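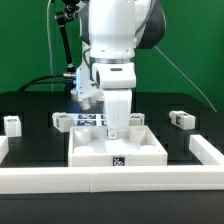 We spent the whole first week arguing about where zero was, a student told the class at the end of the unit, and after that the programming went faster than anyone had planned. Another student disagreed and said the arguing was the programming.

Chapter 2
Where Is the Part?

In Chapter 1 you moved an arm by hand and saved positions for it to return to. That method works as long as every part waits in the same spot. Shift a block by the width of a pencil and the gripper closes in the wrong place, or on nothing. In this chapter the arm has to find the block before it picks it up.

The work follows a project from the robotics class at Cundach. The class had 16 students and one arm, so most of the thinking was done on paper. The task was short to state: take white blocks from a black table and place them in a white tray. The students called the project Pedeo, and we use that name for it in the exercises.

Markers

Each Pedeo block carries a square black-and-white marker. A marker of this kind is called a fiducial. The pattern tells the software which marker it is looking at, and the corners of the square tell it where the marker is and how it is turned. The tray has a marker too, on the front wall, and sheets of larger markers can be laid flat on the table for checking the camera.

A fiducial gives a position measured from the camera. The arm needs a position measured from its own base. Getting from one to the other is called a change of frame, and you will do it many times in this book. Section 2.3 works through it with graph paper before any code is written. Do not skip the graph paper.

What you will learn

By the end of the chapter you should be able to:
– choose an origin and axes for a table, and mark them
– read a marker's position and turn it into base coordinates
– plan an approach point above a part, then a straight move down
– keep a run log that another team can use

Words to know: frame, origin, pose, fiducial, approach point, offset.

Before you start

Clear the table of anything your program does not know about. Route cables so that they hang behind the arm or run along the back, and move the arm slowly through its full path once to see that none of them pulls tight. Keep hands outside the rails whenever the motors are on. One person stays at the stop button and does no other job.

From the class log

The entry below is reprinted with small corrections to spelling. "Gallardo" is the class's name for its pick-and-place program. 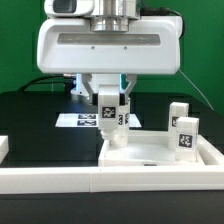 CUNDACH, February 2, 2026 – Gallardo is at 238 lines. We took out the fixed positions and everything now comes from the markers. Blocks stand upright in the tray with the marker on the side, so the camera has to see them from an angle. If the marker faces away we get no reading and the program should wait. Right now it uses the old reading, which is bad. Fix this first.

We ran 91 picks. The misses were mostly to the same side, so we think it is one wrong offset and we will measure again from the fingers to the camera. Do not change the speed until that is done – we would not know which change helped.

Two things in this entry are worth copying. The team wrote down which way the misses went, and it decided to change one thing at a time. A log that says only "missed again" would not have pointed to the offset.

Think about it

If every block is placed a little too far to the right, is the error more likely in the marker reading, the camera position, or the gripper? Write down what you would measure first. Then read Section 2.1, where you will lay out the table and choose your origin.

© Fimico Learning. All rights reserved. | Contact | Back to top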